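## 4. Changes in the work at the serving kitchen

### 4.1 Setting and method

The study took place in the staff kitchen of Mercado, a catering company that prepares breakfast and lunch for 200 office workers. In December the company started to automate a part of its dish handling and table clearing, with the help of the integrator Flindwood. Before this, the same tasks were done by hand in two shifts, and the workers changed places between cooking, plating and washing when they wanted.

We interviewed the kitchen staff and the shift leader, Gert Naidoo, in two rounds: the first before the change and the second after the new routine was stable. In total we coded 115 statements. Two of the authors (Kuo and Dolan) coded them separately and then discussed the cases where they did not agree. The statements were put in four groups: physical load, pace, skill, and contact with colleagues.

For the training of the system, the workers showed the tasks themselves with a hand-held gripper. The collection has 3,205 demonstrations. Most of them are short and contain one action only, such as taking a plate or putting it in a rack.

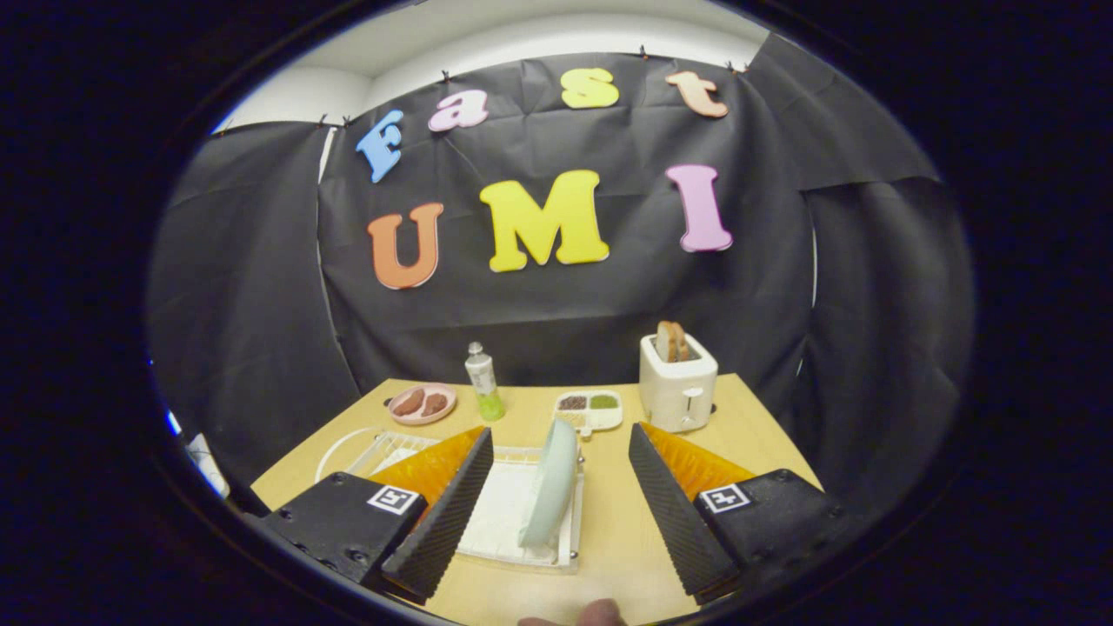 **Figure 2.** Work at the demonstration table. A green plate stands in the dish rack between the two gripper fingers; a toaster, a bottle, a divided tray and a pink plate with food are placed behind it.

The demonstrations became a new kind of task in the kitchen, and it was not in any job description. At first it was given to the persons who had free time. After some weeks the shift leader wrote it in the plan as a normal duty, with its own hours. The workers valued this decision more than we expected. One of them said in the second interview: "Before, I washed the plate and it was nothing. Now I wash the plate slowly and they ask me how I do it."

### 4.2 Pace and skill

The physical load was reported as lower, mainly for the wrists and the back. The results for pace are less clear. When the automated station handles the dishes, the persons beside it must follow its rhythm, and short pauses that existed before between two loads have disappeared. Several workers told us that they missed these pauses, which they used for talking.

Regarding skill, we found a difference between experienced and new employees. The experienced ones could explain why a plate should be held near the rim, or why a rack is filled from the back. They felt that this knowledge was now recognized. The new employees learned the dish work mostly by watching the station, and they had few occasions to do it themselves. Naidoo considered this a risk for the days when the station is out of service, and he has kept one manual shift each week.

### 4.3 Open points

It remains open who should own the recorded demonstrations. The contract with Flindwood does not mention the workers who made them. Tran and Blackwood (Section 6) discuss this question together with the payment for demonstration hours, which is still calculated at the washing rate.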